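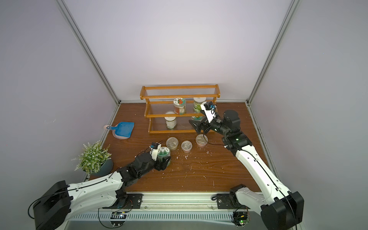

Are household chores still too hard for two arms? (spice rack thread)

Home and Shop Automation > General discussion > Chores

slowgripper
Posts: 196
I open this topic because in the Telladine thread we were going very much off the subject, and the moderator asked us to continue somewhere else.

My claim was simple. Putting jars on a small shelf is a real household chore, and two arms can do a useful part of it today. Several people replied that this is a toy problem. I do not agree, and I will try to explain why with more patience than I had last time.

The rack has three tiers, with wooden sides and clear rods for the shelves. When you put down a jar on rods, it does not feel the same as a flat board. The jar can lean a little before it finds its place, and the robot must decide if this leaning is normal or if it is the beginning of a fall. Also the jars and their lids are clear plastic or glass, or white, and a camera does not like clear things. A person does not notice any of this. We push the jar with the back of the fingers and go on cooking.

I ran the chore 129 times in February. I counted only if every jar ended upright on a tier and no person touched anything. I will post the table when I have cleaned it, because my notes are half in my own language. For now I would like to hear what you would accept as "can do the chore".

benchvise_ron
Posts: 1141
I'll bite again. My objection hasn't changed. You chose the objects, you chose the rack, you bolted the arms to the table. My kitchen in Rotville has a cupboard door that sticks and a kid who puts the cinnamon back with the lid off. Show me that one.

And the table has crumbs all over it. If I tidied the spices and left it like that, I would hear about it at dinner.

slowgripper
Posts: 196
The crumbs are a fair remark. I consider them a separate chore. There is a dustpan beside the rack, so the next step is easy to imagine, but small white crumbs on wood are more difficult for a gripper than a jar, and I do not want to promise it.

About the bolts I disagree. A dishwasher is also fixed in one place and we still say that it washes the dishes. Nobody asks that it walks to the table to collect the plates.

mopandbucket
Posts: 129
The dishwasher comparison is good, but it works against you. I load the dishwasher. That is the part of the job I hate. With your shelf, somebody has to put all the jars where the arms can reach, and by then my hand is already on the jar and the shelf is right there!

I'm not against it, by the way. My mother has bad wrists and opening or lifting anything round is painful for her. For her, an arm fixed next to the counter would be worth a lot even if it took ten minutes for each jar. I just think we should say who it is for before we fight about whether it "works".

fetmont_lines
Posts: 4
New here, hello to all. I work on a packing line in Fetmont and I see this from the shop-floor side. We have machines that place jars much faster than any of us, all day long. But every jar is the same and it arrives in the same spot. When we change to another jar, a technician is busy for half a shift.

So for me the interesting thing with the home arms is the mix. Cups on one shelf, jars on another, different labels, different heights. Our line can't do that. If an arm can take a mixed order without a technician, I would put it at our returns table tomorrow, slow or not.

One practical thing I would like to know. What do you do when one arm stands between the other one and the jar?

slowgripper
Posts: 196
Welcome, and thank you, this is the best contribution until now. I have never worked on a line, so please correct me if I use the wrong words.

The blocking is my biggest problem, bigger than the grasping. The top tier is the worst place. If both grippers go up at the same time, one from the left and one from the right, they hide the outer cups from each other and from the camera which looks at the whole table.

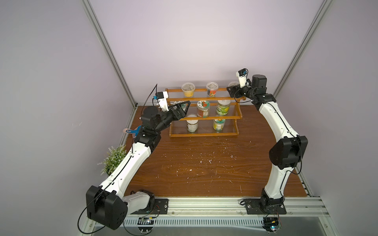

So I have now a rule that only one arm may enter the space above the top tier, and the other must wait lower or at the side. It is slower, but I prefer slow. The wrist cameras help, although each of them sees mostly its own fingers and whatever is just in front of them. I have tried to let the arms negotiate without the rule, and I stopped after one evening because it made me nervous to watch.

benchvise_ron
Posts: 1141
"One waits while the other works" means you have one arm and a spectator. Why not sell the second arm and buy a better camera?

mopandbucket
Posts: 129
Ron, have you ever watched two people put away groceries in a small kitchen? One of them is always waiting :)

slowgripper
Posts: 196
The second arm is not a spectator, it has its own side of the table. Without it, the one arm must reach across the whole rack, and then the elbow passes very low over the jars. I did this for a month and I would not go back. But I admit that the second arm does not make the job twice as fast. It only makes fewer bad angles.

loureiro_kitchenlab
Posts: 129
We tested something similar at Loureiro with coffee tins, and I am more on Ron's side. Our arms were fine while the tins were standing in the open. When a tin stood behind another tin, they pushed the front one and then grasped air. The demo looked great and the week after the demo was miserable. What does your wrist camera get when there is a row in front of the jar you want?

slowgripper
Posts: 196
It depends on the tier. The rack goes down like stairs toward the front, so there is usually a free way from above. The shelf surfaces are clear, and you can see a lower jar through the panel, which confuses the software about which tier the jar is on. I had several attempts where it aimed at a jar through the plastic.
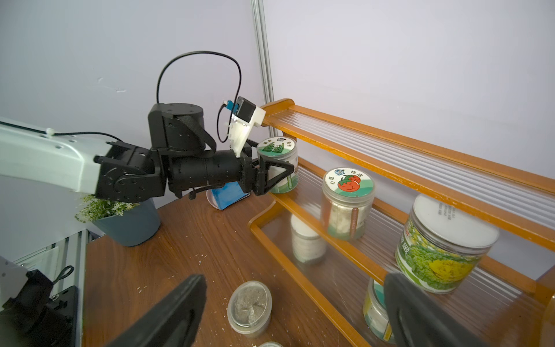
Wrist camera view: the other gripper with the green herb jar at the top tier.

For the grasp itself, I am quite satisfied with the triangular fingers on round jars. What I do not like is the moment of letting go. I wait until the jar is resting on the shelf, then open a small amount, wait again, and only then open completely. If somebody has a better method without adding a force sensor, please write it.

loureiro_kitchenlab
Posts: 129
We open, then move straight back along the finger direction, never up. Moving up takes the lid with you if the fingers are high on the jar. For the tier confusion we put a strip of paper tape on the front rod of each shelf. Ugly, but it went away the same day.

benchvise_ron
Posts: 1141
Tape on the shelf. And we are back to changing the kitchen to suit the robot.

fetmont_lines
Posts: 4
On our line there is tape on everything and half of it is for the humans.

slowgripper
Posts: 196
I will try the backward movement first and the tape second. Ron, I propose this to you: describe exactly one task from your kitchen, with the sticking door if you insist, and I will tell you openly which part I believe is possible and which part not. I think the door is not possible with my arms. The cinnamon with the lid off, maybe, if you accept some cinnamon on the table.

benchvise_ron
Posts: 1141
Deal. Door stays open, lid is off, jar goes on the middle shelf upright. I'll measure the shelf tonight and post the height.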